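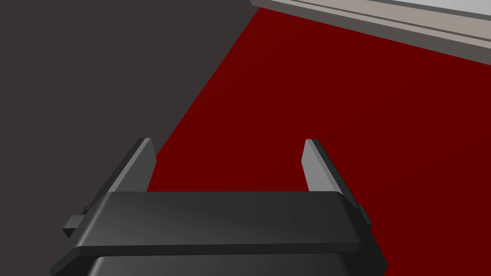 深红色的平面，颜色很均匀。

怎样给家里的一面墙刷深红色

去年八月我搬进 Skena 小区的房子，决定自己刷客厅的一面墙。中文不是我的母语，有些工具的名字我可能说得不标准，请多包涵。下面的步骤我自己做过两遍，第一遍失败，第二遍才满意。

准备的东西
内墙乳胶漆（深红色）、灰色底漆、中毛滚筒、斜口刷、美纹纸、240目砂纸、保护膜、腻子和刮刀。我的漆是在 Huỳnh 建材店调的，色卡编号是233。请把编号写在桶盖上，以后补漆的时候要用。

第一步：选颜色
深红色在小色卡上看，比刷在墙上显得亮。我建议先买一小罐，在硬纸板上刷两遍，贴在墙上，早上和晚上各看一次。如果房间的地面是浅灰色，偏蓝的红会显得冷，偏棕的红会比较柔和。

第二步：处理墙面
先把钉子眼用腻子填平，等4个小时，再用砂纸轻轻地磨。磨完以后用微湿的布擦掉灰尘。我第一次没有擦，结果漆里面都是小颗粒。

第三步：贴美纹纸
踢脚线、天花板和门框的边都要贴。贴的时候用刮刀压紧，不然红漆会渗到下面去。地砖的缝很难清洗，所以保护膜要一直铺到墙根，并且用胶带固定。
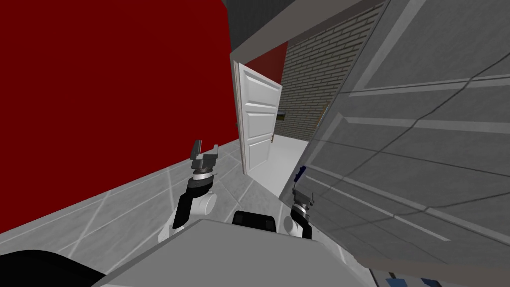 第四步：刷底漆
深红色的遮盖力比较弱，直接刷在白墙上，可能刷四遍还看得见底色。先刷一遍灰色底漆，可以少刷一到两遍面漆。底漆要干一个晚上。

第五步：刷面漆
先用斜口刷刷边角，宽度大概一个手掌，然后马上用滚筒滚中间的部分。从上往下滚，每一道压住前一道的三分之一。滚筒上的漆不要太多，也不要在半干的地方来回滚，否则会留下痕迹。两遍之间的时间请看桶上的说明。

第六步：撕美纹纸
最后一遍漆还没有完全干的时候，就可以慢慢地撕，角度是45度。如果完全干了才撕，要先用美工刀沿着边轻轻划一下。

一些小问题
墙面发花：多半是漆没有搅匀，再加一遍薄漆就可以。
白门上沾了红点：没干的用湿布擦，干了的用指甲或者塑料片慢慢刮，不要用砂纸。
什么时候可以擦洗：我等了7天，然后把沙发推回墙边。深红色的墙容易看出手印，用软布加清水擦就够了。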